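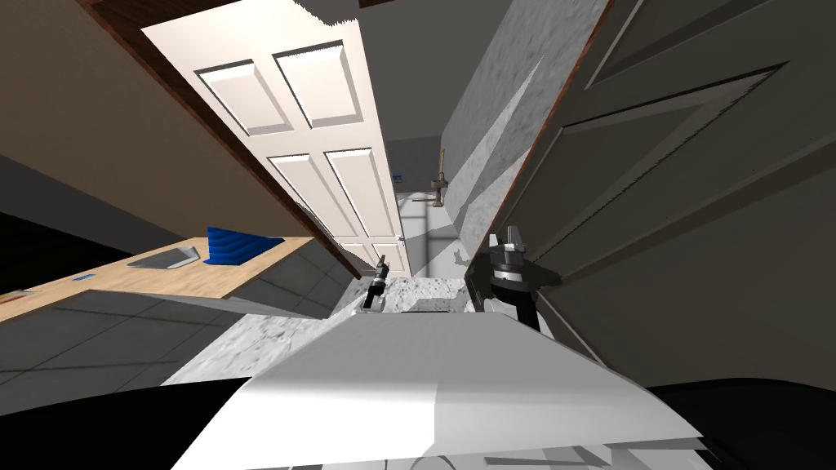 Why not just give the planner more time, asked a comment under my March post, and it is a fair thing to ask. I had written that the simulated robot was failing to reach things on the counters in the kitchen scene, and that the planner was giving up after 16 attempts per request. More time seemed the obvious cure.

So I tried it. I raised the limit from 16 to 1000 and left it going overnight on the office machine. It did find more paths. Most of them were terrible. The arm would swing out wide, fold back over the body and come down on the counter from a direction no sane person would pick. They were all legal as far as the collision checker was concerned, so I can't blame the planner.

The trouble was further back, in the collision shapes. Kohlhase, the tool we use to turn room models into something the simulator can load, wraps each object in a simple hull before the planner sees it. For a ball or a box this is fine. For an open door it is not, if the door and its frame have been saved as one object. The hull then fills in the whole wedge between them, and the planner treats that air as solid. I found it by drawing the hulls over the room in Wulura, which I should have done in March.

Splitting the doors from their frames took an afternoon. I wrote a small script for it, and it now runs as part of the import. After that I put the limit back to 16 and ran the full set of 772 reach requests again. Seven failed. I looked at each of them and they were all goals set too far back, behind something the arm can't get past. I have taken those out of the set and put them in a separate file, as they are still useful for checking that the planner says no quickly.

Grasping is the next job. The finger controller is the old one from Goreter, with position targets only, and it has no idea how hard it is pressing. With rigid objects in the simulator this means the fingers try to close past the surface and the contact solver has to push them back out. I have added a cap on the closing force and a check that stops the motion when both fingers report contact.

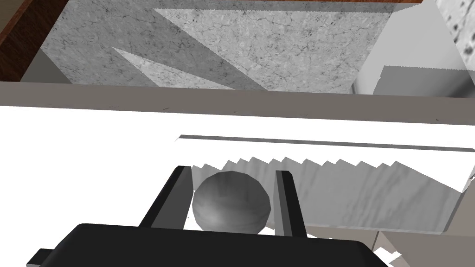 Grasp test with the ball, gripper view.

The cap is set by hand for now. I would like to read it from the object file instead, but Pladow writes mass and friction in there and nothing on stiffness, so that means changing the format and converting the old files. I'll do the converter first. The import script is in the usual repository, in the tools folder, and it needs the newer version of Kohlhase to run.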